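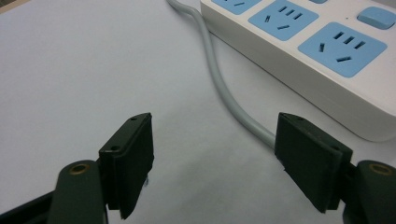 Power strip on the white table.

October 27, 2020

I got my final pay from Curnero last week, and it was short. I'm writing down what I did in case someone else from the Munurham office is looking at the same numbers.

I was laid off with a group of others at the end of April, called back part time in the summer, and let go again this month. My offer letter says unused vacation is paid out when you leave. I had 39 hours on the books. The final check had none of it. The difference before taxes came to a little over $700.

First I called the payroll line and was told the vacation balance had been reset when we were recalled. I asked where that was written down. The person didn't know and gave me an email address. I wrote to it and got an automatic reply saying to allow 10 business days.

Gyu-bin Shin sat two desks from me and was let go the same day. Her check had the same problem. She still had the recall letter, which I had thrown out, and she sent me a copy. It says our hours and schedule would change. It says our start date would stay the same for all benefits. There is nothing in it about vacation being reset.

I sent a second email with the offer letter, the recall letter and my last three pay stubs attached. I kept it to five sentences and asked for the amount by a date. Periklis Alexiou, who used to be our shop steward at Stefanou, looked it over before I sent it and took out two sentences where I was complaining about my manager. He was right to.

Four days later I got a call from Stamatia Athanasiadis in human resources. She said the balance should have carried over and that a correction would go out with the next pay run. I asked her to put that in an email and she did.

The money isn't in my account yet. If it doesn't show up, I will file a wage claim with the state. I already filled in most of the form. It asks for dates of employment, rate of pay, the amount owed and copies of anything in writing.

Save your pay stubs somewhere other than the company website. My login stopped working the afternoon I left, and the only reason I had mine is that I download them every spring for taxes and had kept going this year.

Tarık Dağdelen asked in the comments on my last post whether health coverage ends the same day as the job. Mine runs to the end of the month. I'll write about that part separately once I've read the packet.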